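How to Split a Restaurant Check Without a Fuss

Tell the server before anyone orders. At Dadine, where I waited tables for two years, we could ring up each seat separately if we knew at the start. After dessert it took 11 minutes and a calculator.

Shared starters go on one check. Pick who pays for them and settle up later.

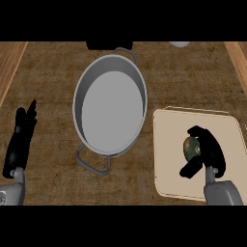
Figure the tip on the full amount before any coupon. If the starters and entrees come to $39 and you had $2 off, tip on the $39.

Read the check before handing over a card — mistakes are easier to fix then.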